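Lobo Bench Cell: Set-up Guide

Section 3. Planning and budgeting before you order

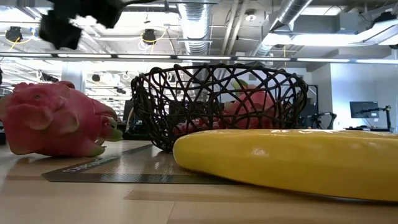 Read this section before you fill in the order form. Most of the money wasted on a first cell goes on things decided too early, such as the gripper, or too late, such as the table and the power supply. Allow a morning for the steps below. You will need a tape measure, a floor plan of the room, a set of kitchen scales and the planning sheet from the back of this guide.

The steps cover single-arm cells for picking and placing mixed goods on a tabletop. If you are planning a two-arm cell, complete this section once for each arm and then go to Section 4.

3.1 Decide what the cell will handle

1. Write down every item you expect the arm to pick up in its first year. Use plain names: squash, dragon fruit, punnet, basket.

2. Weigh the heaviest item and the lightest. Enter both on line 1 of the planning sheet.

3. Measure each item across its widest and narrowest points. Enter the largest and smallest figures on line 2.

4. Mark each item as smooth, rough, soft or irregular. An item can have more than one mark. A dragon fruit is rough and irregular. A ripe tomato is smooth and soft.

5. List containers separately. Open-weave baskets, trays and bowls have to be planned for even if the arm will never lift them, as the fingers have to get in and out over the rim.

Note: Do not plan around one perfect sample. Buy or borrow several of each item in different sizes and weigh them all.

Note: Fresh produce changes as it ripens. If you will be using real fruit and vegetables, put a weekly produce allowance under running costs (see 3.6). Imitation fruit costs less over a year but is usually lighter and harder than the real thing, and settings made with it will need to be done again.

3.2 Choose the gripper

6. Take the widest item from line 2 and add the clearance given in the gripper data sheet. The total must be less than the full opening of the gripper.

7. Take the heaviest item from line 1 and add the weight of the gripper itself, including the mounting plate. The total must be less than the rated payload of the arm at full reach. Do not use the payload figure for the arm when folded in.

8. If your list has both soft and rough items, order two sets of finger pads. Pads are a consumable and are not covered by the warranty.

Caution: The weight of the gripper is the item most often left out of a payload calculation. An arm that is overloaded at full reach will stop on a protective fault, and repeated faults shorten the life of the joints.

9. Leave suction off the first order unless most of your items are smooth and dry. A suction kit needs a pump or an air line, and the air line alone can cost more than the gripper.

3.3 Plan the table

10. Choose the table after the arm. The top must take the mounting plate and still leave a clear working area inside the reach of the arm.

11. Check that the table does not rock. Lean on each corner in turn. If there is any movement, budget for levelling feet or a different table.

12. Pick a plain, light-coloured top with as little shine as possible. Glossy tops throw back reflections from ceiling lights and these can upset the cameras.

13. Order at least two flat mats. A mat stops round items from rolling and is easier to clean or replace than a tabletop. Check that it lies flat at the corners before the arm is run over it.

Note: If a mat carries printed lettering, keep the same mat in the same position throughout a job. Swapping it for a plain one halfway through changes what the cameras see.

3.4 Check the room

14. Mark the full reach of the arm on the floor with tape. Add the walking space your site rules require. No desk, chair or doorway should fall inside the outer line.

15. Decide where the operator will sit. The operator needs a clear view of the table and must be able to reach the stop button without standing up. A monitor on a jointed arm takes up less desk than one on a stand and can be turned as the work changes.

16. Look up. Note the positions of light fittings, ducts, beams and anything else fixed to the ceiling. If you want to hang cameras or run cables overhead, ask the landlord in writing before you buy the brackets.

17. Switch on all the lights and look at the empty table from camera height. If you see bright streaks on the top, allow for diffusers or move the table.

18. Count the sockets within reach of the table. The cell needs one for the arm controller, one for the computer, one for the monitor and one for each powered camera. Do not run the arm controller from an extension reel.

Caution: Overhead cables must be secured along their whole length and must have enough slack at the device to allow it to be adjusted. A loop that hangs low enough to touch the arm at full height must be shortened or moved.

Where the building is old or the wiring is not documented, have an electrician look at it before the order goes in. At our Draketville site the arm was delivered in December and stood in its crate until a new circuit had been fitted.

3.5 Buy, lease or borrow

19. Work out how many hours a week the cell will run. Be modest. Loading and resetting the table by hand takes up a large part of any session.

20. If the work will last less than a year, ask for a lease quotation as well as a purchase price. Ask whether the lease covers the gripper, the finger pads and the controller, or the arm alone.

21. If you are offered a used arm, ask for the running hours, the fault log and the date of the last service. Do not accept one without the original controller. Controllers are matched to arms and a replacement is not always to be had.

22. Get the delivery terms in writing. Check whether the price includes carriage to the room or only to the loading door, and who takes away the crate.

Note: Demonstration units are sold from time to time through the Grekis stores desk. They carry a shorter warranty. Themis Economou keeps the list and will tell you what is on it.

3.6 Fill in the budget sheet

23. Copy the headings below onto your budget sheet. Do not merge them, even where one supplier is quoting for the lot.

Arm and controller
Gripper and mounting plate
Finger pads, first set and spares
Table, feet and mats
Cameras, brackets and cables
Computer, monitor and monitor arm
Lighting changes
Electrical work
Delivery and installation
Operator training
Produce and other test items, per week
Service contract, per year

24. Enter a written quotation against every heading in the first nine lines. A figure taken from a website is not a quotation.

25. For test items, use till receipts from a trial week. Our own trial week on mixed fruit and vegetables came to £94, baskets included.

26. Enter the service contract for the second year as well as the first. The Brodix bench contract, form 301, is charged yearly in advance and does not include finger pads.

27. Add a contingency line. Spend it only on things found during installation. If it is untouched when the cell is handed over, keep it for spare pads and cables.

Caution: Do not cut the training line to make the total fit. Untrained operators may not use the cell, and the installer will not hand it over until one person has signed the training record.

Worked entry

The table, feet, mats, brackets, cables and lighting changes for the Draketville cell came to £3621 together. The first draft of that budget had allowed for the table only. The remainder was found by leaving out a second monitor and putting off the suction kit to the following year. Neither has been missed so far, though the suction kit is still on the list for bagged goods.

3.7 Before you send the order

28. Ask someone who did not fill in the sheet to check it against the item list from 3.1. They should look for items that are wider than the gripper opening and containers too deep for the fingers.

29. Confirm that the room will be ready on the delivery date, including any electrical work.

30. Send the planning sheet, the floor plan and the budget sheet together. Orders sent without a floor plan are held.

31. Keep a copy of everything with the cell. The installer will ask for it on arrival.

Questions about quotations and lease terms go to Magdalini Mavromatis at the orders desk, extension 9. Questions about payload, reach or grippers should be sent with a completed planning sheet, as they cannot be answered without one.

Changes made after the order is confirmed are dealt with in Section 5. A change of gripper can usually be made up to the point of dispatch. A change of arm is treated as a new order.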